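3.2 Reading conditions

Readers in the Fliltthorpe sample were asked to finish one space opera novella and one first-contact story, in either order, over 15 weeks. Of the 663 who enrolled, most chose the novella first.
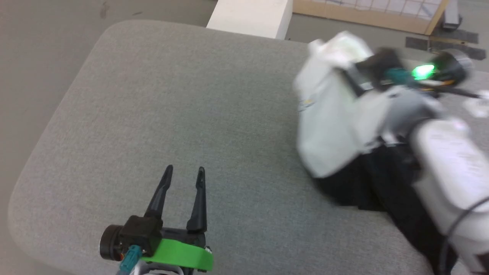 Figure 2. Gray upholstered cushion and smooth floor.

Preference for long-form space opera was strongest among readers who reported sessions of more than two hours. Setting was recorded only in broad terms. A padded surface in finely woven fabric, as in Figure 2, was coded as soft seating, and desks and library chairs as firm. Seating showed no clear link to subgenre preference, and the variable was dropped from the models in Section 7.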